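Gradik (planning software)

Gradik is a motion planning and task sequencing package for robot arms, started by Lourenço Rocha at Tradum and now looked after by a loose group of us who use it every week. I've been writing plugins for it since the second release, so take my fondness for it as read! The name covers two things: the planner itself and the little scripting layer on top, which most people meet first.

Block handling is the standard first project, and the Pulletthorpe tutorial is built on it. 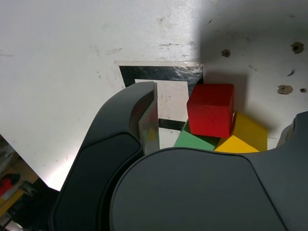

How does Gradik decide which block to pick up first? It builds a graph of which block is resting on or touching which, then starts with whatever has nothing on top of it and enough clear space for the fingers.

That graph gets rebuilt after every grasp, which costs a bit of time (202 milliseconds on my old desktop) but saves you from planning against a pile that has already shifted.

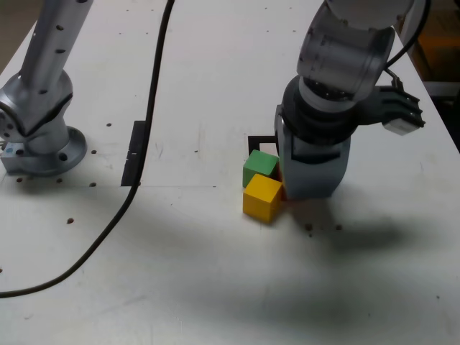
Gripper beside the cubes, with the second arm at left.

Planning is split into two passes. The first is a rough search that tries up to 1,000 samples and stops early if it finds a path -- usually it does. The second smooths the result and checks it against the collision model. The old default was 700 samples, and you'll still see that number in config files people pass around.
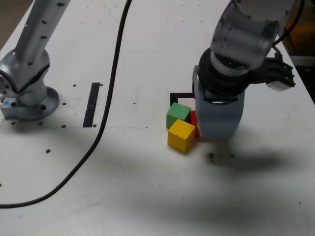 Collision models in Gradik are made of simple shapes, mostly boxes and capsules, and you can attach your own to any link. I tell new users to be generous with them. People remember the arm and forget whatever sticks out of it: a side attachment like the black one at the wrist here, with its white pad on the tip, needs a box of its own or the planner will happily swing it through something. Cables are harder, and Gradik has no real answer for them yet.

Version 9 swapped the old Garcia solver for a faster one and broke a good many scripts along the way -- mine included. The compatibility switch is still there, under the solver settings, and it's off by default.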